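Handling Rules for Simulated Robot Trials: Progress Report, Third Reporting Period

Prepared for the Numell Fund by Nana Quaye, project lead
Technical work and run logs: Fletcher Tamihana

1. Purpose of the grant

The grant pays for a written set of good practice rules for teams that test household robot arms in simulation before moving to hardware. The working title is the Dramani rules, after the workshop where the first draft was written. The rules cover how a trial is set up, what is recorded, when a run has to be stopped, and what may be claimed from the results. They do not cover hardware safety. Existing standards deal with that, and we refer readers to them.

In this period we were to finish the recording section, try the draft out on a full set of runs, and bring in outside readers. The first two are done. The third is partly done.

2. Status against plan

Recording section: complete and frozen at draft 6.

Trial runs: 210 runs logged under the draft rules, all in simulated kitchen and dining rooms. Every run has a log sheet, a wrist view recording and a signed start check.

Outside readers: eight were invited and three have returned full comments. We expect more by June.

Stop conditions: text written, thresholds still open. See section 4.

Training material: not started. This was planned for the next period and has not moved.

3. What we learned from the trial runs

The draft asked operators to complete a start check before each run. The check covers the state of the gripper, the position of the arm, the version of the room file and the random seed. In the first batch, people treated it as a formality and filled in the whole sheet after the run. Fletcher changed the logging tool so that the run will not start until the sheet is saved. It adds a short delay to each run, and operators have stopped complaining about it.

The gripper line on the check caused more trouble than we expected. The old wording was "gripper ready," which one operator read as open and another read as powered and responding. Draft 6 has separate lines for the commanded state, the state seen in the wrist view, and whether anything is held. The wrist view line has to be filled in by looking at the picture. A frame such as the one below would be entered as "open, nothing held."
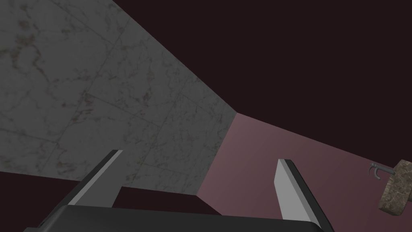
4. Stop conditions

This is the part of the work that is behind. The draft names the events that must end a run: contact force above the limit, an object leaving the work area, loss of the wrist view, and any overlap between solid bodies that lasts longer than the allowed time. The wording has been accepted by everyone who has read it. The numbers have not.

The overlap limit is the hardest. Different physics settings allow different amounts of overlap before the bodies are pushed apart. A limit that works in our setup would stop good runs in somebody else's. Two of the outside readers asked us to drop the number and require each team to state its own. Nana's view is that a stated limit is acceptable if it is fixed before the first run and printed with the results. Fletcher would still like an upper bound. We will put both versions in the next draft and ask for comments.

We also found that operators were slow to stop a run that was clearly going wrong, usually in the hope that the arm would recover. Draft 6 now says that a run stopped early under the rules is not counted as a failure of the operator. It is counted in the results for the policy under test. 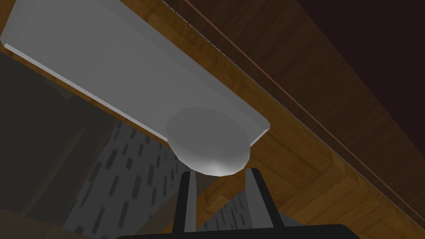 The rule on approach notes was rewritten twice in this period. It asks the operator to write down what is close to the fingers before a grasp is attempted, and to note anything that could be touched by mistake. The first version asked only for the name of the target object, which gave reviewers very little to work with when they read the log later. With a large tray and a smaller rounded object overlapping in the wrist view, and the open fingers on either side of the lowest part of the rounded one, a note that gives only a target name leaves out the second thing the arm could hit. The new version asks for the target, its nearest neighbor, and whether the operator can tell the two apart in the view. If the operator can't tell, the note should say "unclear" and leave it there. Guessing at object names was the most common error in the early logs.

5. Claims section

The rules on reporting results are in good order. Teams must give the number of runs attempted, the number stopped and the reason for each stop. A success rate may not be given without these. Results from simulated rooms must be labeled as simulated wherever they appear, including in captions and slides. One reader thought this was too strict for internal slides. We have kept it, as internal slides tend to get passed on.

6. Tools and access

The logging tool is stable. The Flirell storage account was moved to a larger plan in this period after the recordings filled the old one, and the extra cost was met from the equipment line. Tadano, our second test site, has a copy of the tool and has confirmed that it opens our logs. They have not yet logged runs of their own.

7. Next period

Circulate draft 7 with both versions of the overlap limit.
Collect the remaining reader comments and publish our replies.
Have Tadano log a first batch of runs without our help, using only the written rules.
Begin the training material, starting with the start check and the approach notes.

We are not asking for a change to the budget. We do ask that the due date for the stop conditions section be moved to the end of the next period, in line with the circulation of draft 7.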